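Stutavico Office Letter
Network printers or a shared printer cable? Notes for small offices

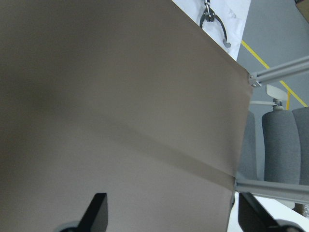

Taupe fabric beside a metal rail.

Many small offices still have one printer that is connected to one computer, and all the others send their pages through that computer. It is a cheap solution and it works for a long time. The trouble begins when the person with that computer goes home early and switches it off. Then the printer is gone for everybody, and somebody walks with a memory stick from desk to desk.

In the last months we got several letters about this, so Lajos Vass from our support desk wrote down what he usually answers. I have put his notes in order and added a few things from my own office.

First, look at the printer you already have. A lot of models have a network socket at the back, and the owners do not know it, as the printer was installed with the cable that came in the box. If there is a socket, you need only a network cable to your router or switch. Print the configuration page from the printer menu. If it shows an address, the printer has joined the network and you can add it on each computer by this address.

Second, give the printer a fixed address. When the router hands out a new one after a power cut, the computers will still look for the printer at the old place, and the jobs will wait in the queue without any clear message. You can reserve the address in the router settings, usually on the page where the connected devices are listed. Lajos prefers this to typing the address in the printer itself — if you change the router later, you have only one list to repair.

Wireless or cable? Fanni Kovács, who keeps the books for the Takács office, asked us this after her invoices stopped in the middle of a long job. Her printer was standing 25 feet from the router with two walls between them. We moved it to a cable and the jobs now go through. Wireless is good enough for single pages and for places where you can not pull a cable. For long jobs, and for scanning to a shared folder, I would always take the cable if there is a choice.

If your printer has only a USB port, you can buy a small print server. This is a little box with USB on one side and network on the other. The Bero model we tested costs 45 dollars and took me one coffee break to set up. Please check the list of supported printers before you order. Printing is mostly fine, but scanning through such a box often does not work, or it needs an extra program on every computer. For an all-in-one machine which you use a lot for scanning, it may be wiser to save the money for a new one.

Drivers are the next question. Béla Kocsis wrote that after adding the printer by address, two of his computers printed only strange characters. In his case a general driver had been chosen automatically. He removed the printer, installed the driver from the maker's page and added it again. Do it in this order, and restart the computer between the steps if it asks you.

A word about security. A printer on the network is also a small computer, and it has an administration page with a password. Very often this is still the password from the factory. Change it, write it down in a safe place and turn off the services you do not use, for example remote printing over the internet. Look for a firmware update when you are already on this page. If guests use your wireless, they should be on a separate guest network from which the printer can not be reached.

Anikó Dobos asks if the old shared printer must be deleted from the computers. Yes, please do this. If both entries stay, people will choose the wrong one, and the pages come out only when the old host computer is on again.

In the September letter we will write about scanning to a shared folder and the permissions it needs. Questions for that issue can be sent to the support desk until 24th July.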